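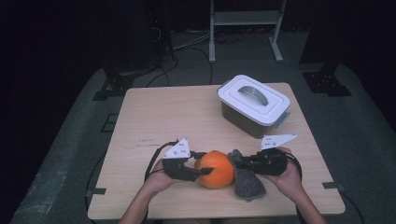 Ranger les fruits, mes petites habitudes

Bon, je vous avais promis une page sur les fruits, la voici ! Depuis que j'ai réaménagé le coin repas, j'ai changé pas mal de choses dans ma façon de les garder, et plusieurs d'entre vous m'ont demandé comment je m'y prenais (surtout pour les oranges, on en mange des quantités folles à la maison dès que le froid arrive).

La table

Une orange sur du bois clair, je ne m'en lasse pas. Le plateau est pâle, à peine veiné, avec quelques marques et une traînée plus sombre vers la gauche. J'ai pensé le poncer en mai et puis non, je m'y suis attachée, à ces traces.

L'orange

Bien ronde, bien vive, avec sa peau toute grêlée. Je les achète chez Nazareno Fabbri, au marché Fontana, et il me laisse les choisir une par une, ce qui agace un peu la file derrière moi... Je prends les plus lourdes en main, toujours. Celles de 285 grammes sont parfaites pour le jus : deux fruits et le verre est plein.

La boîte

Couvercle blanc, poignée grise en arc, petits clips gris sur les côtés, et un corps translucide assez foncé. J'aime bien ce genre de boîte à poignée, ça se porte d'une main jusqu'à la table et ça évite les allers-retours. Chez moi, huit oranges par boîte, pas plus, sinon celles du fond s'abîment. Et je laisse le couvercle entrouvert la nuit !

Le coin autour

Moquette grise au sol, et au fond une structure en métal à pieds gris clair avec sa tablette. J'hésite encore à mettre un tapis sous la table. Ma sœur me pousse vers un modèle Drallia à grosses mailles, moi je trouve que ça ferait beaucoup de gris, dites-moi ce que vous en pensez.

La prochaine galerie sera consacrée aux citrons confits. J'ai deux bocaux en route et une recette à finir de recopier, je mets tout ça en ligne dès que c'est prêt.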